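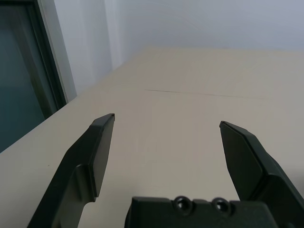
The Plain Table

Home Features Rooms Makers Subscribe

4 min read

Jolanta Krawczyk wanted a pale table and a white wall, and she wanted them before the August visitors came. Her old dining table was dark oak, bought with the apartment, and it showed every crumb.

Beige was the third color she tried. White paint glared at breakfast. Gray looked cold under the lamp. The beige she settled on was mixed by Radosław Pietrzak, whose family shop, Pietrzak, has sold finishes on the same street since his grandfather's time. He calls it oat. She calls it beige.

"People come in asking for white," Pietrzak says. "Then they take the sample home and bring it back."

A pale top asks for some care. Coffee left overnight will leave a ring, and newsprint rubs off on it. Krawczyk wipes hers down with a damp cotton cloth and a drop of dish soap, then dries it right away. She keeps scouring pads in another drawer.

Dark things look heavier on a light surface. A black tool or a cast-iron pan set down on beige draws the eye at once, and its shadows look deeper than they do on oak. Krawczyk put away most of her black kitchenware for a month, then took it out again. She missed it.

Cillian Horgan refinishes tables at Preltamwood, a workshop with two benches and a long waiting list. He tells customers to look at a sample board against their own wall, in the morning and again at 9 p.m. Beige beside a white wall can turn pink or green depending on the bulb. His own kitchen table took two tries.

Refinishing a six-seat top at Preltamwood costs $523, with pickup. The work takes nine days, most of it drying time. Horgan asks owners to wait another two weeks before putting down anything hot, even on a trivet.

Krawczyk waited ten days. The table has one faint mark near the window end, and she sets the bread board over it.

More in Rooms
Zofia Jasińska's Narrow Pantry
Choosing a Bulb for the Kitchen
Oak, Oil and Patience
Letters: Trivets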